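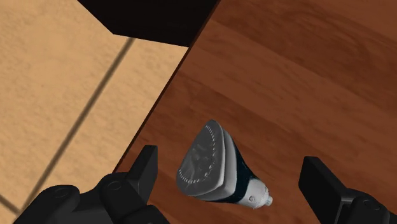 BAND NEWS, Jan 2, 2025

Quick one this month, we're loading the van as I type. Happy new year to everybody on the list and to the folks who signed up at the Cowie Room over the holidays. Couldn't read a few of the email addresses. If your friend didn't get this, that's why, have them sign up again.

Skurero is back to five people. Been a trio since September and it was fine, we got through it, but you can't play "Cimis" with no accordion and people kept asking for it. So. Graça Paiva is in on accordion and second vocal. Some of you know her from the Sunday sessions, or from the wedding band she was in before that. She learned the set off phone recordings in two weeks and then corrected us on the bridge of "Long Way Down to Water," which we've apparently been playing wrong since we wrote it. We play it her way now.

Valter Cunha is on drums full time. He's been filling in on and off for ages so this isn't much of a surprise, but it's official, he has a key to the practice space and everything.

THE RECORD

Still coming. Still called Skanda. Mixes are done on all but one song, the slow one, where we can't agree on how loud the fiddle should be. Two camps. I'm in the loud camp. Mastering is booked once that gets settled, and the plan is vinyl plus download, no CDs this time unless a lot of you write back and yell about it. We're pressing 1000 copies. That's more than last time, we ran out last time and then felt dumb about it at every show all summer.

Preorders will open thru this newsletter first, a week before they go up anywhere else. Price isn't set so please don't ask me yet. Signed copies yes. Colored vinyl maybe – depends on the quote.

Nineteen songs got recorded, eleven made it. The leftovers will probably show up as a download for preorder people. A couple of them are pretty rough. There's one where you can hear the dog.

SHOWS

The Cowie Room show in December was the best crowd we've had there, 118 paid, plus whoever came in the side door. Thank you. The opener's set was great and we should have said so from the stage and forgot. Also sorry about the long gap in the middle, a channel on the board quit and we swapped cables for what felt like an hour. Valter told a story about a ferry. If you were there you know how that one ended.

We've got 4 dates lined up for late winter. Three are full band with electric instruments, one is an acoustic thing with no PA, small room, sit close. Venues want to announce on their own schedule so I can't put them here yet, check the shows page at the end of the month. What I can say is two are all ages, and one of those is an afternoon show with an early finish, which parents have been bugging us about for years.

No shows in March. Graça is traveling and we're not doing it without her again.

BOOKING

We still do private stuff. Weddings, anniversary parties, street fairs, the occasional retirement. The whole band if you have the room and the budget, or duo and trio if you don't. Duo is usually me and Graça, fiddle and accordion, goes well at a dinner where people want to talk. Full band is loud and people dance, be warned if your hall has a noise limit. Spring Saturdays go first. Send the date, the town, indoors or outdoors, and a guess at how many guests and I'll write back with a number. Please put the date in the subject line, I lose things otherwise.

Outdoor gigs we need a cover over the stage area. Any cover. A tent, an awning, whatever. Learned that one with an accordian in the rain.

LESSONS

Valter has room for a few drum students, weeknights, beginners ok, kids ten and up. Graça will take one or two on accordion if you already own one. Reply to this and I'll pass it on.

ODDS AND ENDS

Shirts: mediums are gone, larges nearly gone. More when we have money, meaning after the record.

Somebody left a green scarf and a single glove at the Cowie Room merch table. I have both. Describe the glove and it's yours.

We're looking for a used bass cabinet, nothing fancy, has to fit in a van that's already full. Ours rattles on every low E and we've tightened all the screws there are.

Chord charts for the old songs are going up on the site as I get to them. "Cimis" is up, so is "Harbor Side." If you spot a wrong chord write me, theres bound to be a few.

Ok they're honking. Next newsletter when the fiddle argument is over.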